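Moving the strawberry bed

I finally moved the strawberry bed in June, which every book says is the wrong time to do it. The right time is early spring or the end of summer. I had the new boards cut and the soil delivered, and I had a free Friday, so it got done then.

The old bed was on the north side of the garage. When we bought the place in Lakport it got sun until mid-afternoon, but the neighbor's maple has filled in and by last year the plants were mostly leaves. We picked enough for two pies and a few bowls of cereal. The year before that I made jam.

The new bed runs along the driveway. It is 31 inches wide, a width I picked so I can reach the middle from either side without stepping in. My first plan was four feet, and I'm glad I stood out there with a tape measure before buying lumber. I used untreated cedar with screws at the corners and no liner on the bottom. The soil came from Bandari, the yard out past the grain elevator. They wanted $386 for the load with delivery, more than I had planned on, but it was clean and dark and had very few sticks in it. The driver put it right where I asked. I moved it with a wheelbarrow, starting at six in the morning before the heat came up, and was done shoveling by lunch.

Digging the old plants was slower than I expected. The mother plants were woody and I threw most of them on the compost. I kept the younger ones that had rooted from runners, shook the dirt off, trimmed the longest roots and stood them in a bucket of water in the shade. Then I set them in with the crown level with the soil. If the crown is buried it rots, and if it sits too high the roots dry out. I lost a whole row to burying years ago and have been careful about it since.

I pinched off every flower and every green berry. It felt wasteful, but a plant that has just been moved in hot weather needs to make roots first. We'll buy our berries from the Abeysekara stand on the county road this year. Theirs are smaller than the store kind and don't keep past the next day.
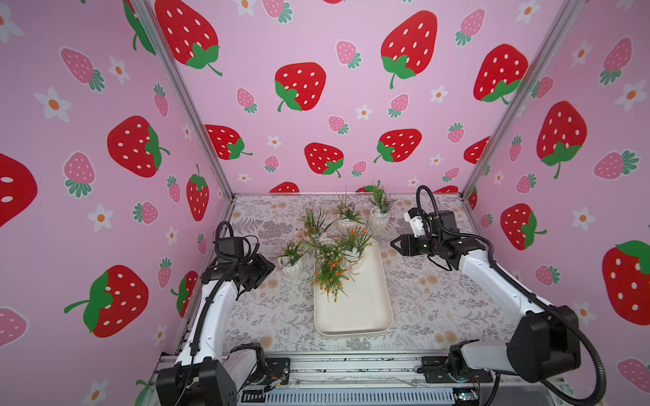
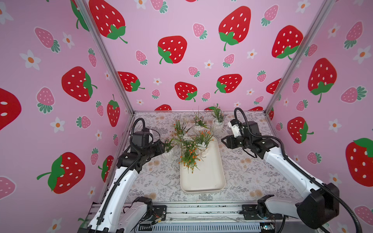

Straw is the next job. I put down a thin layer the first evening and it isn't enough, so I need another bale or two before the runners start. I use straw and not wood chips - the chips stay damp against the fruit and bring slugs. I'd also like something low at the driveway end, where the hose drags across the corner and will flatten anything soft. Potted plants bunched together on a white tray, like those, would do for that end, though mine would have to be live ones and heavier. Thyme in clay pots, maybe.

Watering has been every morning so far. I have an old Mavov timer on the spigot that still works if you push the battery door in hard. Most of the plants have stood back up and two are putting out new leaves. A handful went brown at the edges and I've left them alone for now.

The old bed is still sitting there by the garage, half full of roots. I think it will get ferns.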